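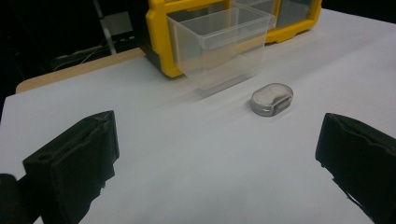

Figure 3. Plan de travail blanc.

4.2. La lisibilité des consignes de tri : un effet surestimé ?

La littérature consacrée au tri des déchets ménagers accorde à la signalétique un pouvoir que nos données ne confirment guère. On lit fréquemment qu'un pictogramme mieux dessiné ou un code couleur harmonisé suffirait à réduire les erreurs de manière sensible. Les travaux qui soutiennent cette thèse reposent pour la plupart sur des déclarations recueillies juste après la présentation des consignes, c'est-à-dire au moment où les répondants s'en souviennent le mieux et où ils savent ce que l'enquêteur attend d'eux. Nous avons préféré partir du contenu des bacs.

Le corpus comprend 3469 sacs, prélevés dans la commune de Sitance et dans le quartier de Braltalow, où les foyers avaient reçu deux versions différentes du guide de tri. La première, dite version Valtinus, reprend la présentation habituelle en colonnes. La seconde, dite version Bellini, remplace le texte par des dessins et ne conserve que quelques mots par page. Les deux guides ont été distribués en décembre, avec le calendrier de collecte. Le choix du mois n'est pas idéal — les emballages de fin d'année modifient la composition des sacs — mais il ne dépendait pas de nous.

L'écart entre les deux groupes est faible et, surtout, il ne va pas toujours dans le même sens. Les barquettes alimentaires sont un peu mieux orientées par les foyers ayant reçu la version Bellini ; les papiers gras et les cartons souillés le sont plutôt moins bien. Pour le verre, aucune différence ne mérite commentaire. Il serait tentant de ne retenir que le premier résultat, et nous soupçonnons que cette sélection explique une partie du consensus actuel. Un indicateur agrégé aurait d'ailleurs permis de conclure à une amélioration, à condition de pondérer les catégories par leur volume et non par leur masse. Nous donnons les deux calculs en annexe ; le lecteur jugera.

Un questionnaire complémentaire a été adressé à 400 foyers. Parmi les réponses exploitables, 82 mentionnent le guide comme source principale d'information, ce qui paraît encourageant. Or, lorsqu'on demandait à ces mêmes personnes d'indiquer la couleur de la couverture, environ 33 seulement donnaient une réponse correcte (le chiffre varie selon que l'on accepte ou non « bleu-vert »). Se souvenir d'une couverture n'est certes pas la même chose que d'en avoir retenu le contenu. On voit mal toutefois comment défendre l'idée d'une lecture attentive et répétée quand l'objet lui-même a laissé si peu de traces.

Trois réserves doivent être formulées. D'abord, les sacs ont été attribués à des secteurs de collecte et non à des foyers, de sorte que les déménagements et les dépôts croisés entre immeubles voisins nous échappent entièrement. Ensuite, les habitants de Braltalow disposaient déjà d'un affichage dans les locaux à poubelles, plus ancien et en contradiction partielle avec les deux guides, notamment sur les pots de yaourt. Enfin, la catégorie « erreur » dépend elle-même des règles de l'exploitant, révisées pendant l'étude ; un sac jugé conforme au premier passage aurait pu être refusé au second. Nous avons appliqué partout la règle la plus récente, au risque de pénaliser des gestes qui étaient corrects lorsqu'ils ont été accomplis.

Ces limites n'autorisent pas à conclure que la signalétique est inutile, et nous ne le faisons pas. Elles invitent plutôt à se méfier des études où l'effet apparaît net dès les premières semaines, sans relevé ultérieur. La distance au point d'apport et la place disponible sous l'évier ressortent de nos entretiens avec une tout autre insistance — plusieurs répondants n'ont parlé que de cela, quelle que fût la question posée. La section suivante examine ces contraintes matérielles à partir des plans de cuisine fournis par les bailleurs.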